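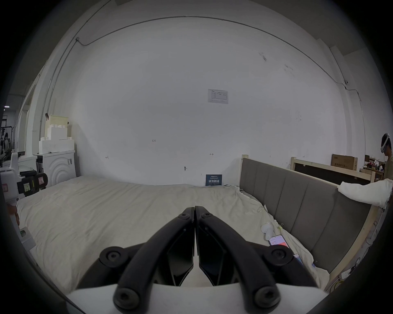
Bed with padded headboard, sheet rumpled. Notice and pen marks on wall behind.

Clodasard Residents' Board > Rooms and Furnishings > Items left on beds before linen change

housing_desk_B
Residents are reminded that beds must be clear before linen is collected at 3 p.m. In the room shown, a smartphone and several small items, including a binder clip and a clear plastic clip, were resting on the sheet near the headboard. The linen team is not permitted to move personal property. Beds that are not clear will be passed over until the next collection.

mquill198
I would ask the desk to reconsider. Many of us work shifts, and the bed is the only flat surface within reach of an outlet. A tray on the bed should be accepted as clear.

housing_desk_B
A tray would still have to be lifted by staff. The rule stands for October.

Donal Quinlan
I support the desk on this point. Small clips go down the side of a padded headboard very easily, and on the Brerko model the panels have to be unscrewed to get them back. I lost 20 minutes to one last month.

eastwing_tess
May I raise the wall? The number 123 is written on it in dark pen, with an arrow-like mark beside it. Residents are charged for marks of this kind at checkout.

mquill198
Those may be fitting marks from when the headboards were delivered. Room 198 had something similar and no charge was made.

eastwing_tess
That was one room. The agreement makes no exception for fitting marks, and I would prefer a written answer.

housing_desk_B
The question has been referred to Ó Dálaigh, who hold the decorating contract. Until they reply – please do not attempt to wash or paint over any marks. The printed notice on the wall should also be left in place.

Donal Quinlan
Noted. Does the same apply at Liltthorpe?

housing_desk_B
Yes, to both buildings.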